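31 December 2018

The radiators are knocking again and I have my feet on the one under the window, which my mother would say gives a person chilblains, and I have a pot of tea going cold beside me because I keep forgetting it's there. I wanted to write before supper, while there is still some gray light over the roofs, because I know perfectly well that if I leave it until after supper I won't write at all. It has been a whole month of not writing. The last page in this book is from before the first snow and it is mostly a grocery list.

So, the hat. I finished it! I bound off the last bit yesterday at the kitchen counter with the soup on, and I wove in the ends this morning, and now it is sitting on the upturned mixing bowl to dry into shape. It is the one from Grandmother's notebook, the fisherman's hat with the folded brim, and I have been at it on and off the entire winter so far, with one long sulk in the middle when I found the ribbing was off and had to pull back two evenings' worth. I used the Nultano wool, the charcoal, which I had saved since the shop in Fostholm closed and they were practically giving it away. It is scratchier than I remembered. It smelled of sheep when I soaked it, a really powerful smell, and the whole bathroom smelled of it, and I rather loved that.

What I want to get down properly is the business with the notebook, because I'll forget the details. Grandmother wrote her patterns the way she talked, which was as if you had been in the room for the first half of the conversation. "Then as before, but kinder." That is a real line from the mitten page. I must have read it 99 times over the years and I still couldn't tell you what it means, though I think now it might mean a looser tension. For the hat she gives the number of stitches to cast on, and then says "knit until it reaches," and doesn't say what it reaches. I took it to mean the tops of the ears. Yolandi thinks the eyebrows. We had quite a long phone call about it, and she had me measure from my own eyebrows to my crown with the cord from the blinds while she did the same on her end with a ribbon, and we came out so different that we both started laughing and had to hang up and start over.

I do miss Yolandi. It is eleven at night there when it is supper here, or maybe it's the other way around in winter, I never have it straight. She says she has started a blanket out of every leftover she owns and it is hideous and she can't stop. She is going to send me a square of it. I said send me a nice square and she said there aren't any.

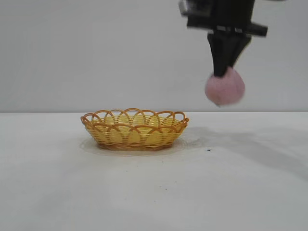
Does a wool hat need a pom-pom? It doesn't need one for warmth, but a pom-pom covers the little pucker at the crown where the last stitches are drawn together, and on a plain hat it gives the eye somewhere to land.

I wrote that down almost word for word as I said it to Grigoris this morning, because he asked me straight out, over the toast, and I was pleased with how sensible I sounded. He is against them. He says a fisherman's hat is a working hat and that his uncle would have been laughed off the boat. I said his uncle isn't going to be wearing it. He said no, but he, Grigoris Michailidis, is, and then he buttered another piece of toast in a very dignified way. So that is still being discussed. I may leave it off and make one anyway and keep it in the drawer, and see if he comes around by the time the real cold gets here. He came around on the curtains.

Grandmother, for what it's worth, puts nothing on the subject in the hat pages at all. There is a drawing in the margin, in pencil, very faint, of a hat with something on top, but it could be a pom-pom or it could be where she tested the pencil. The book is full of that sort of thing. There is a phone number with no name. There is a list of who got what one winter, with mittens for nearly everybody and then for one person, just an initial, "socks again." I would give a lot to know who was on socks again, and whether they minded.

I copied out the hat into the new notebook so there's a clean version, with my own notes beside it. I put in that it took 4 balls and that the fourth was barely started, so anyone with a smaller head or a tighter hand could get by on three. I put in about the ears versus the eyebrows, with both measurements, and let people decide. I put in that the decreases look wrong until the third round and then they look right, because I pulled out mine on the second round twice, out of sheer panic, before I made myself keep going. I wish she'd written that down. Maybe she never panicked.

The rest of the day, since I'm here. I walked down to the Soltani bakery before lunch and the line was out the door and past the shoe repair, everybody wanting their New Year's bread, and it was so cold that the man ahead of me was jogging in place with his hands in his sleeves. We all got friendly the way people do in a line. A woman with a stroller told me the whole story of her sister's wedding, including the part with the tent. I got the round loaf with the almonds and a bag of the small sesame rings, and I ate one of the rings on the way home with my glove off and couldn't feel my thumb until after two o'clock.

Then I did the thing I do every year, which is to turn out the wool basket and swear I won't buy any more until it's used up. There is so much green! I don't know when I bought all that green. I don't even wear it. I found the sleeve of the sweater I abandoned when we moved, still on its needle, and I found the needle's twin, which I had accused Grigoris of using to fix the drain. I apologized. He was very nice about it, and then said he had used it to fix the drain, and washed it and put it back. I also found a skein from Onton that I've been saving for something good, the heathery blue with the bits of rust in it. It must be 3,000 miles from where it was spun and it has done nothing since but sit under my green. I think it might want to be a scarf for Yolandi. The skein isn't enough for a long one but she has a short neck, she says so herself.

I'd like to get through the whole notebook in the coming year, if I can say that without jinxing it. It's 60 pages and some of them are only recipes for getting tar out of things, so it's not as bad as it sounds. The mittens are next. After that there is a shawl which frightens me, with a border she calls "the usual one," and then the socks, and I'm going to have to learn to turn a heel without my mother on the other end of the phone saying "no, the other way." I may have to call her regardless. She'd be put out if I didn't.

It's nearly dark and I can hear somebody's early firecrackers down by the canal, and the dog upstairs having opinions about them. Grigoris is banging the oven door, so supper must be close. We're having the lentils, for luck and because there were lentils. We aren't going out. We were invited to the neighbors' across the landing and I think we'll stop in before midnight with the sesame rings, what's left of them, and be home again with our shoes off for the bells.

I just went and checked on the hat. It's still damp at the brim but the crown is nearly dry, and it has come out a better shape than I expected, a bit taller than the one in the old photo of her on the pier, which I had propped by the sink all week to look at while I worked. I tried it on in the hall mirror, damp brim and all. It comes down to my eyebrows. I'm going to have to tell Yolandi she was right, and I'm going to wait until tomorrow to do it.

Note to self: the moth balls are out, get cedar. And ask Mother about the initial.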